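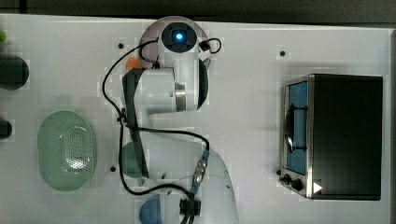
The kitchen must be painted before my mother comes, and I still have not decided on the color. I went to bed with this question and I woke up with it. At Lindqvist they gave me a paper fan with so many whites that I became tired of looking: one is a little yellow, one is a little gray, one is pink if you hold it near the window. I wanted the plain kind of white, like the tabletop under the robot arm, with nothing warm mixed into it. The seller said that a plain white is cold for a kitchen and most customers regret it. I don't think my mother will regret it. Her own kitchen was green for my whole childhood and she complained about it every spring.

I bought one large can and one small can, two rollers, a tray, and tape. Together it was 113 dollars. I had planned for less, but the good tape is expensive, and in April I used the cheap tape in the bathroom and it took pieces of the old paint away with it.

Lorraine Sheehan from 905 lent me her ladder. She brought it down in the elevator herself, in her slippers, and stayed to look at the walls. She asked if I had washed them. I had not. I did not know that a wall must be washed. So the first half of my Saturday was soap and a sponge, and the water in the bucket became brown like tea. Somebody must have fried a great many onions here before me.

While the walls were drying I ate standing up, because all the chairs were in the bedroom. Rice, an egg, and the last of the cucumbers.

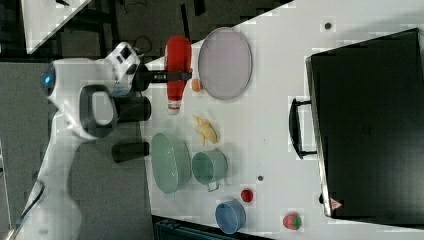 The first coat

I started behind the door, where a mistake would not be seen. This was good advice from Hartmut. He painted houses in the summers when he was a student, and he explained everything to me on the telephone, first slowly and then too fast. I wrote down: corners with the brush, then the roller, from the top down, do not press. I pressed. There were lines. I went over them again and they became smaller, but if the light comes from the side I can find every one of them.

The wall behind the stove took the most time. There is a dark mark there in the shape of a boot, and it came through the first coat as if I had done nothing. Hartmut says it needs a special paint under the normal paint. I will ask at the store on Monday.

By five the big wall was finished and my right arm did not want to go above my shoulder. I washed the rollers in the bathtub and then I had to wash the bathtub.

Evening

Ye-ji called. She wants to know if Mother will sleep in my room or on the sofa. I said my room, naturally, and she said that Mother will refuse, and then we discussed for a long time a thing that Mother will decide alone in one minute. Ye-ji will pay for half of the ticket. I was glad and I did not say it well enough. I should write to her tomorrow.

The window is open and the whole apartment smells. I have moved the plant to the balcony. I looked at the wall again with the lamp on, and at night it is a different white from the one at noon, more blue, but I like it. The second coat is tomorrow, after breakfast, if my arm agrees. I must also buy milk and give back the ladder before Lorraine needs it.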